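Grundlagen der Gestaltung – Stillleben und Anordnung
Handout zur vierten Sitzung, Kursleitung Deolinda Aguiar
Kursraum Skalleck, Beginn 10 Uhr

Wer beim letzten Mal gefehlt hat: Wir haben 30 Minuten über einen Apfel gestritten. Der Apfel hat es überstanden, die Gruppe größtenteils auch. Heute kommt ein zweiter Gegenstand dazu, und damit fangen die Schwierigkeiten an.

1. Zwei Dinge auf einem Tisch

Ein einzelnes Ding liegt einfach da. Zwei Dinge haben ein Verhältnis, und meistens kein gutes. Liegen sie zu eng, kleben sie aneinander; liegen sie zu weit auseinander, sehen sie aus wie ein Ehepaar im Wartezimmer. Dazwischen gibt es eine Spanne, die man nur durch Schieben findet. Also bitte schieben, und zwar vor dem Zeichnen.

2. Form gegen Form

Für den Anfang eignet sich eine klare Einzelform neben einer kleinteiligen. Die Banane ist im Grunde ein Bogen mit zwei Enden, den man in einem Zug hinbekommt. Trauben dagegen verleiten zum Abzeichnen jeder Beere. Wer das tut, sitzt am Sonntag noch hier. Erst die Gesamtform der Rispe anlegen, dann einzelne Beeren dort, wo das Licht sitzt.

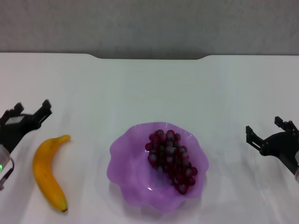 Abb. 1: Banane neben fliederfarbener Schale mit gewelltem Rand, darin dunkelrote Trauben. Weiße Tischplatte.

Zur Farbe: Gelb und Violett stehen sich im Farbkreis gegenüber und steigern einander, ob man will oder nicht. Ein blasses Flieder nimmt dem Ganzen die Schärfe. Achten Sie auch auf die Platte. Weiß ist sie nur dem Namen nach, in den Spiegelungen steckt ein kühles Blau. Deckweiß aus der Tube bleibt deshalb vorerst zu.

Der gewellte Rand ist eine Gemeinheit – zugegeben. Zuerst die Ellipse leicht vorzeichnen, dann die Wellen darüberlegen. Umgekehrt wird es ein Salatblatt.

3. Aufgabe bis zur nächsten Sitzung

12 Skizzen im Postkartenformat, je fünf Minuten, immer dieselben zwei Gegenstände, immer anders gelegt. Radiergummi bleibt in der Tasche. Die beste Skizze bitte farbig ausarbeiten und auf der Rückseite in einem Satz begründen, warum es die beste ist. »Weil die Zeit um war« hatten wir im März schon.

Das Obst darf nach der Abgabe gegessen werden, sofern es echt ist.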